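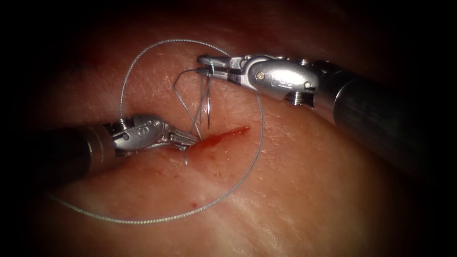
Startseite > Meinung > Technik und Handwerk

Zuletzt aktualisiert: 5. Mai 2022

Wer einem Roboter das Nähen beibringen will, muss nähen können

Ich habe in meinem Leben ziemlich viel genäht, allerdings an Stoff, später an Silikonkissen und irgendwann, im Trainingslabor, an Schweinehaut. Vernünftig kann ich es bis heute nur mit der Hand. An der Konsole, also mit zwei Griffen vor mir und zwei Instrumenten weit weg, war ich die ersten Wochen so schlecht, dass ich abends daheim eine Socke gestopft habe, nur um mir zu beweisen, dass es noch geht (sie hat gehalten!).

Mich stört deshalb ein Satz, den ich bei jeder Vorführung höre. »Der Roboter lernt einfach vom Menschen.« Einfach! Als würde man jemanden an die Konsole setzen, ihn ein paar Nähte machen lassen, und hinten fällt ein Modell heraus, das den Rest übernimmt. In unserem Projekt, Kesport heißt es, haben wir bis jetzt 787 Vorführungen aufgezeichnet, und wenn ich ehrlich durch den Ordner gehe, würde ich eine ganze Menge davon keinem Lehrling zeigen.

Das Problem ist nämlich der Faden. Eine gebogene Nadel ist noch verhältnismäßig brav, die hat eine feste Form, die kann man greifen, drehen, der Krümmung nach durchs Gewebe führen. Ein Faden macht, was er will. Er legt sich in einem großen Bogen um alles herum, er wickelt sich dort ein, wo man gerade greifen möchte, und wer aus der Ferne arbeitet, spürt an vielen Konsolen nicht einmal, ob er zieht oder schon reißt. Man schaut stattdessen. Man lernt, am Gewebe abzulesen, wie viel Zug drauf ist — und das ist eine Fähigkeit, die in keiner Gelenkstellung steht, die wir mitschreiben.

Die Leute von Halonen, die unsere Auswertung machen, wollten am Anfang nur saubere Durchläufe. Kein Zögern, kein Nachgreifen, alles schön flüssig. Ich habe das verstanden und trotzdem dagegen geredet, wahrscheinlich länger, als nötig gewesen wäre. Wer nur perfekte Stiche zeigt, bringt dem Gerät bei, wie die Welt aussieht, wenn alles klappt. Und dann liegt einmal eine Schlinge falsch, und es hat keine Ahnung, was zu tun ist, weil es so eine Schlinge noch nie gesehen hat. Ein Mensch mit etwas Erfahrung lässt in dem Moment locker, sortiert, greift neu. Das dauert, sieht nach nichts aus und ist für mich der halbe Beruf.

Also haben wir im August damit angefangen, das Entwirren absichtlich mitaufzunehmen. Zwei Instrumente, ein Knäuel, fertig, los. Es war furchtbar langweilig, ich gebe es zu, und nach 15 Stück am Vormittag wollte ich nur noch Kaffee. Aber ich halte diese Aufnahmen für die wertvollsten, die wir haben, und ich würde jederzeit hundert glatte Stiche dagegen eintauschen.

Jetzt kann man einwenden, das sei romantisch. Bei Cerko setzen sie auf Masse, da sitzen mehrere Leute in Schichten an den Pulten, und jemand hat mir dort sehr freundlich erklärt, dass sich die schlechten Vorführungen herausmitteln, wenn man nur genug davon hat. Kann sein. Bei Dingen, die man in eine Kiste legt, glaube ich das sofort. Beim Nähen habe ich Zweifel, und zwar ganz handwerkliche: Der eine führt die Nadel steil ein, die andere flach, beides geht, aber die Mitte aus beidem ist unter Umständen ein Stich, den kein Mensch je machen würde. Und er geht durch Gewebe, da hätte ich gern, dass sich jemand etwas dabei gedacht hat.

Was mich außerdem ärgert, ist die Frage, wer da vorführt. An vielen Orten gilt das als Hilfsarbeit. Man holt jemanden, der Zeit hat, zeigt ihm die Griffe, und am Nachmittag wird aufgezeichnet. In Sorkach, wo ich gelernt habe, hätte uns die alte Ausbilderin was erzählt. Wir durften dort 700 Stiche am Kissen machen, bevor wir überhaupt etwas anderes anfassen durften, und ich habe jeden einzelnen gehasst. Heute würde ich von jedem, der einem Roboter etwas vormacht, genau das verlangen, und ich würde es auch anständig bezahlen. Wer vormacht, unterrichtet. Dass der Schüler aus Metall ist, macht die Sache eher heikler, denn er fragt nicht nach und übernimmt jede dumme Angewohnheit gleich mit. Meine übrigens auch: Ich ziehe vor dem zweiten Griff immer ein kleines bisschen nach links, völlig grundlos, und im Modell taucht das inzwischen brav auf.

Ich bin gar nicht gegen die Automatik. Wenn mir ein Gerät irgendwann die eintönigen Stiche abnimmt, während ich danebensitze und aufpasse, gern, meine Schultern würden sich bedanken. Nur soll man mir bis dahin nicht erzählen, das Lernen gehe nebenbei. Nächste Woche sind wieder Knoten dran, und ich habe schon darum gebeten, dass wir die misslungenen diesmal nicht löschen.

Kontakt | © 2022 Alle Rechte vorbehalten | Nach oben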